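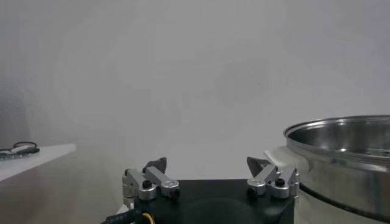

Large metal vessel, right (see item 2)

Ladham Kitchen, monthly meeting
2024-11-19

Present: Ieva Mägi (chair), Nuwan Begum, Obaidul Pramanik, Irén Illés (minutes)
Absent: Wichai Hemmin

1. Minutes of last meeting
Approved with one change. The August notes say the dish room shelving was "resolved." Obaidul said it was moved from one wall to another and asked that the word be taken out. Agreed.

2. Large metal vessel
Nuwan asked again that we replace it. Kirmont has quoted $4,000 for a new one, with a lid, delivered. He said the new model would save time on soup days and would be easier to clean.

Ieva asked how much time. Nuwan did not have a figure. The Kirmont brochure says "significantly faster," and Ieva said she would like to know faster than what. Obaidul noted that our slowest step is chopping, and a new vessel does not chop.

Irén asked whether the capacity is different. Both are 44 quarts. Nuwan said the shape is better. Ieva said she was willing to be persuaded about the shape but had not been so far.

Obaidul asked if the quote includes taking the old one away. It does not. Irén asked where two of them would be stored, given that the low shelf is full. No answer was offered.

Nuwan wished it recorded that he is the one who scrubs it. Recorded.

Decision: no purchase for now. Nuwan to time 2 soup days from start to cleanup, using the present vessel, and bring the numbers. Ieva to ask Kirmont for a trial loan, though she doubts they will agree.

3. Abugri order
The dry goods order came in short again, this time on lentils. Abugri says the missing bags were on the truck. Obaidul signed the slip and says they were not. The supplier has promised "closer attention," the same phrase used after the August delivery. From now on the slip gets signed after the bags are checked in, even if the driver is in a hurry.

4. Labels
Celon sent a sample roll of 200 date labels said to survive the dishwasher. Irén put one through and it came off in the first wash. Nuwan thinks she may have stuck it on a damp lid. Irén does not think so. She will try again with Nuwan watching.

5. Other business
Wichai sent a note asking for a second wall clock. Ieva asked what is wrong with the first one. Held over until he can attend.

Actions
Nuwan: soup day timings
Ieva: loan request to Kirmont
Obaidul: lentil credit from Abugri
Irén: label test, with Nuwan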